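Small Objects, Small Shelves: A Conversation with Bendik Haugen

Residential storage is often discussed in terms of closets, garages and attics. Bendik Haugen has spent most of his working life on a smaller scale. As storage adviser to the residents' program at Nallodmont, he looks after the question of where people put the things they handle every day: the bottles, jars, tubs and lidded cups that collect on tables and counters and stay there.

The residents' program serves 31 apartments, most of them occupied by one person. Haugen visits each new resident during the first month and returns in March, when the building carries out its yearly review of furnishings. He was interviewed for this newsletter in the ground-floor activity room, shortly after 9 in the morning.

Asked how he came to the subject, Haugen described an early job in the supply room of Rutkowska, a firm that fitted out small pharmacies. "We had deep shelves and very small bottles," he said. "You would put one bottle in front of another, and the one at the back was as good as gone. I was ordering things we already owned."

That experience shaped his preference for shallow, open racks over closed cabinets. The model he recommends most often to residents has two tiers and stands directly on a table. He favors metal, which wipes clean, and he asks for a raised rim wherever one can be had.

"A rim is a modest thing," Haugen said. "But people reach for a bottle while they are talking to somebody, or while the kettle is going, and they push what is next to it. With a rim, it stays on the shelf."

He is less strict about what belongs on which level. Many guides advise placing heavy containers low and light ones high, and he agrees with this in general. He makes an exception for objects that are used several times a day. In his view these should go wherever the resident's hand already travels, even when that leaves a full jar on the upper shelf.

"I ask people to put the thing away without thinking about it," he said. "Then I look at where it went. If I move it somewhere more correct, it will be back in the old place by dinner."

The method has its critics. Tianyou Luo, who coordinates the activity room and joined part of the conversation, prefers a fixed arrangement with labels on the shelf edge. The room is shared, he pointed out, and what is obvious to one person is not obvious to the next.

"In an apartment I would do what Bendik does," Luo said. "In here we have the paint group, the card group and the people who come in for coffee. Somebody has to decide where the bottles live."

Haugen conceded the point. The two have settled on labels for the shared racks and none for the private ones. Luo would still like a second rack for the paint group, and the matter is to be raised at the spring review.

On the subject of containers, both men were in agreement. They discourage residents from buying matched sets before the shelf is in place. Haugen recalled a resident who arrived with a full range of canisters from Briletti, every one of them slightly too tall for the space between the tiers. The canisters went to her daughter. The resident now uses the jars she had before.

Lids received particular attention. Haugen advises picking a container up by the body wherever possible, and checking that the lid is seated before lifting it by the top. White lids, he noted, are easy to find against a dark shelf, and for residents with reduced eyesight he will suggest a black rack for this reason alone.

He was also asked about tables. A rack of this kind takes up a good part of a small tabletop, and some residents object to losing the space. Haugen's answer is to push the rack back and keep the front of the table clear, so that a container can be set down there for a moment before it goes up to the shelf — or before it is opened. He does not recommend filling that space with a tray or a basket.

"Leave it open," he said. "One bottle standing there is fine. It is waiting its turn."

The activity room's own furniture is due to be checked along with the rest of the building's. Haugen expects to keep the present arrangement of rack and table. Residents who would like a visit before the review may leave their names with Luo at the activity room desk.
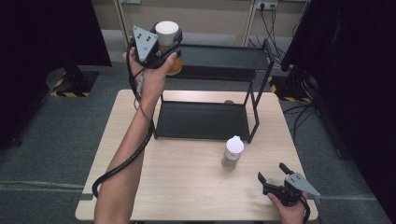

A two-tier black metal rack on a light wood-grain table, with a small white-capped bottle in front.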